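为什么雾会把东西“吃掉”？

嗨，小朋友们，我又来啦！上次讲完打雷，好多小朋友写信问我雾是怎么回事。有一封信特别可爱，上面写着：“早上我家对面的楼不见了，中午又回来了，它去哪里了？”哈哈，我看了好几遍，决定今天就专门讲雾。

先说说我小时候吧。我在一个叫普拉特利（Plaltley）的小镇上长大，镇子挨着一条河，一到秋天，早晨就常常白茫茫一片。我背着书包出门，走到桥头，连桥那边的面包店都看不见，可是面包的香味闻得到！我就跟着香味往前走，走着走着，店门口的灯先冒出来，黄黄的一小团，然后才是门，再然后是排队的人。那时候我以为雾是一种很大很软的动物，夜里趴在镇子上睡觉，太阳一出来它就走了。

后来我才知道，雾其实是水。对，就是你杯子里喝的那种水，只不过它变成了特别特别小的水滴，小到你用眼睛根本分不出一颗一颗来。它们太轻了，掉下来掉得很慢很慢，风轻轻一吹又飘起来，所以看上去就像一直浮在空气里。

那这些小水滴是从哪儿来的呢？空气里本来就藏着水，叫水蒸气，是看不见的。暖和的空气能藏很多，冷的空气藏不了那么多。到了晚上，地面慢慢变凉，贴着地面的空气也跟着变凉，藏不住的水蒸气就“现形”了，变成小水滴。你冬天对着窗玻璃哈一口气，玻璃上马上白了一块，道理是一样的。（我知道你们会在上面画笑脸，我也画！）

不过小水滴还需要一个“座位”。空气里飘着很多细细的灰尘，海边还有小小的盐粒，水蒸气喜欢在它们身上落脚，一点一点聚成水滴。

好，现在来说大家最关心的问题：为什么有雾的时候看不见远处的东西？

你能看见一棵树，是因为光照到树上，再从树那里跑到你的眼睛里。没有雾的时候，光一路直直地跑过来，很顺利。有雾的时候就麻烦了，光在半路上撞到小水滴，往左拐一下，撞到另一颗，又往右拐一下，最后不知道拐到哪里去了。从树那儿出发的光，只有一点点能到你这里，反倒是旁边乱拐的光跑进来一大堆。各种颜色的光混在一起，看上去就是白的或者灰白的。

东西离你越远，光要穿过的小水滴就越多，所以远的东西先不见，近的还在。颜色浅的东西很容易跟雾混成一片，深色的东西要是离得近，后面又是灰白灰白的，它的轮廓反而特别显眼。
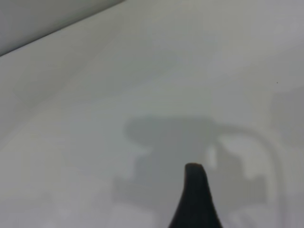 图片来源：克利尼尔（Clinier）图片资料室

所以你在大雾天走路，常常是先看到一个黑黑的形状，有尖有圆，要走近一点才知道它是路牌、树桩还是谁家的烟囱。我有一次把邮筒当成了一个站着不动的叔叔，还跟它说了早上好……这件事你们不要告诉别人哦。

雾和云又是什么关系呢？它们是亲兄弟！都是小水滴做的，在天上的叫云，挨着地面的叫雾。我去爬过鲁珀特山（Ruppert），从山脚往上看，山腰围着一圈白云，等我自己爬到那里，咦，周围全是雾，袖子上还沾了一层细细的水珠。山脚下的人看我，会说我在云里；我自己觉得我在雾里。两边都没说错。

气象站的叔叔阿姨怎么判断有没有雾呢？他们看你最远能看清多远。如果连一公里以外的东西都看不清了，就叫雾；比一公里远一点还能看见，可是又朦朦胧胧的，那叫轻雾。要是只能看到300米，那就已经是很浓的雾了，开车的人要慢慢开，打开雾灯，轮船也会“呜——”地拉汽笛，好让别的船知道自己在哪里。

有些地方雨下得特别少，那里的人想了个聪明办法：在山坡上竖起一张张大网，雾飘过去，小水滴挂在网上，越聚越大，顺着网流下来，流进下面的水槽里。这样就能从雾里“抓”水啦！有些沙漠里的小甲虫也会这一招，它们早上头朝下、屁股朝上地站着，雾里的水在背上聚成水珠，一路滚到嘴边。你可千万别学它喝水，会呛到的！

最后教你们做个小实验，在家里就能造一小瓶雾。请大人帮忙往玻璃瓶里倒一点热水，盖子反过来盖在瓶口，上面放几块冰，等5分钟，再从侧面看看瓶子里面。要是看不太清楚，就在瓶子后面放一张黑纸。热水一定要大人来倒，不可以自己动手！

哦对了，那位写信的小朋友，你家对面的楼哪儿也没去，它一直在原地等太阳呢。太阳把空气晒暖，小水滴又变回看不见的水蒸气，楼就“回来”了。

下一次我想讲讲霜，就是草叶子上那种白白的、踩上去沙沙响的东西。你们要是在早上看到了，记得写信告诉我它长什么样，画下来也行！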